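Plidow Snacks & Drinks: About Us
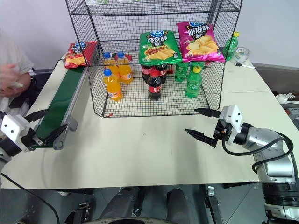
Chips up top, sodas below. Barbecue, original, orange, cola and the green ones.

Plidow stocks the snack corner so your office doesn't have to. Chips, cold drinks, a few odd things people ask for. Started out of a storage unit in Brinbridge with 70 cases of soda and a borrowed van. Now 759 items on the list and a proper warehouse, with heating, mostly.

What we do
We bring the rack, fill it, come back and fill it again. Wire mesh shelves, open on purpose so you can see what's running low. Bags on the upper shelf, bottles standing underneath. Small racks fit on a table or counter. Bigger ones go on the floor, ask us for the sizes.

What we carry
Imported chips are the big seller, barbecue flavor first, original right behind. Orange soda and cola always. Lemon tea in summer. No energy drinks at the moment, we're looking for a supplier. Swaps are free, just tell the driver befor he unloads.

Where we go
Offices, schools, gyms, two car washes. Anywhere in Brinbridge and out as far as the Plasasano business park. Minimum order is 70 dollars. Racks are on loan, no deposit for under 700 dollars of stock.

De Bruijn customers: we took over your route in December. Same racks, same prices, new phone number on the invoice. Old order forms still work.

Phones open at 8 am. Orders in by noon go out the next mornng.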